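Old office tower, is it worth fitting another processor?

Posted in Repairs and Upgrades, November
By marrowfat_jean

Evening all. I've been given a desktop tower by my sister-in-law, whose office in Gorard was clearing out a cupboard, and I'd like to turn it into something my grandson can do his schoolwork on. It's a big black thing and weighs as much as a sack of spuds, but it's clean inside and it starts up, grumbles for a while and then gets to the desktop in its own good time. The trouble is that it's slow – really slow, put-the-kettle-on slow – and the chap at the Rinby computer fair on Sunday sold me a faster processor for it out of a tray, for less than the price of a fish supper.

So now I have the processor in a little plastic box on the sideboard and I'm frightened of it. I've changed memory before, and a hard drive once, but I've never lifted a processor out. Is it as delicate as people make out? And is it even worth doing, or should I have spent the money on something else?

Reply from Tolland_Pete

Hello Jean, and well done for keeping a machine out of the skip. It's a nice job once you've done one, and I'd say go ahead, but do check first that the board will take the new chip. Same socket isn't enough by itself, I'm afraid. Look up the board's model number (it's usually printed somewhere between the slots) and find the list of processors it supports. Sometimes you need a newer BIOS before the board will recognise one, and that has to be done while the old processor is still in and working. I learnt that the long way round and had to put everything back as it was, which took up a whole evening and most of a packet of ginger nuts.

Reply from quillfeather

I'm going to be the wet blanket here, sorry. If it has an ordinary spinning hard drive, the processor isn't what's making it slow. Put a solid state drive in and leave the rest alone. I did that with my mother's old tower and she rang me up to ask whether I'd swapped it for a different one! The processor might make a difference if your grandson were editing videos, but for essays and a bit of web browsing I can't see him noticing.

Reply from marrowfat_jean

It does have the ordinary sort, you can hear it. Oh dear. But I've bought the processor now and I'd like to learn how, if only for the satisfaction. Could I do both?

Reply from Tolland_Pete

Of course you can, and I half agree with quillfeather about the drive. I'd do that first, live with it for a week and then do the processor when you've a quiet afternoon. That way if something goes wrong you'll know which job caused it.

Reply from bchheo

Byung-chul Heo here, I help at the Kofler Road repair evenings and we see plenty of towers like yours. I would disagree a little about the order, Pete. If she is opening the case and taking the cooler off anyway to clean away the old paste, she might as well do the lot in one go, as long as she starts the machine between the two jobs. Opening the case twice is no hardship, but people lose heart (and screws) in between.

Jean, this is how I do it, and please take your time over it.

Switch off at the wall, pull the plug out, then hold the power button in for a few seconds. Lay the tower on its side on a firm table with the open side facing up. You don't want to be doing this with the board standing vertical, however tempting it is to leave the thing where it lives under the desk. Touch a bare metal part of the case before you pick anything up, and again every time you come back from answering the door.

If the cooler won't budge, don't yank it. Run the machine for ten minutes beforehand so the paste softens, then unplug it again, undo the fixings and turn the cooler gently from side to side until it lets go. Wipe the old paste off with a lint-free cloth and a drop of isopropyl alcohol.

Then comes the lever. Press it down, ease it out from under its hook and let it rise, and the metal frame over the processor can be lifted. Hold the processor by its edges and go straight up with it. After that, leave the socket strictly alone. No fingers, no brush, no blowing.

Tower on its side, socket frame up, and then a processor held by its edges:
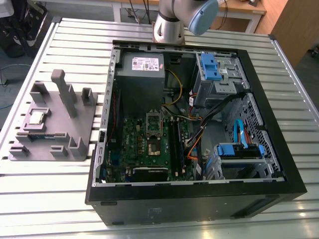
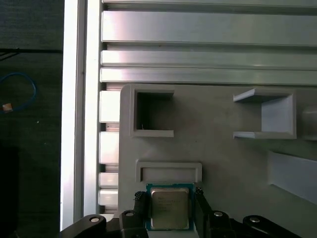 When you put the new one in, match the little notches or the corner triangle to the socket and lower it in flat. It should need no pushing whatsoever. If it rocks, lift it out and look again. The lever does need a fair bit of force when you close it, and it can creak in a way that makes your stomach turn over, but if the processor is sitting properly that is quite normal. Then a blob of fresh paste the size of a small pea, the cooler back on, its fan plugged in, and tighten opposite corners a little at a time.

Reply from quillfeather

A pea is too much! Half a pea at most. I've mopped up after people who were told a pea.

Reply from bchheo

A small pea, I said. We shall have to agree a standard vegetable. Too much is a mess, but too little is worse, and the spare will squeeze out at the sides where it does no harm with ordinary paste. Just don't buy the liquid metal kind, Jean, it isn't for this sort of job.

Reply from Tolland_Pete

I'm with the pea. I'd add one thing, which is to photograph all the cables before you unplug any of them. You think you'll remember where the drive leads went and then the telephone rings. And keep the old processor – put it in the box the new one came in and write the number on the lid in biro.

Reply from marrowfat_jean

You are all very kind, and I'm much less frightened than I was at teatime. I've looked up the board and the new processor is on the list, no BIOS business needed, so the man at Rinby did know what he was selling me. I've ordered a Zalisska drive and a tube of paste, and I've found some proper cloths. My husband has offered the dining table provided I put the old blanket down first. Does a blanket matter, for static?

Reply from bchheo

I would use a wooden board or a big sheet of plain cardboard on top of it, please. Blankets can build up static, and they also swallow small screws. A saucer for the screws is a good idea too, or an egg box if you have one, with a compartment for each stage.

Reply from marrowfat_jean

Egg box it is. I'll report back when the parts come.

Comments (3)

dovecote8: Found this while looking up how to get a stuck cooler off. Warming it up first did the trick for me, thank you Byung-chul.

Hettie M: Did Jean ever get it finished? I've the same sort of tower in the loft and I'm tempted.

marrowfat_jean: I did, Hettie! Drive first and then the processor after lunch, with the machine started up in between as instructed. The lever creaked horribly. He's been doing his geography on it all week, and quillfeather was right that the drive made the bigger difference, but I'm glad I did both. I used three quarters of a pea.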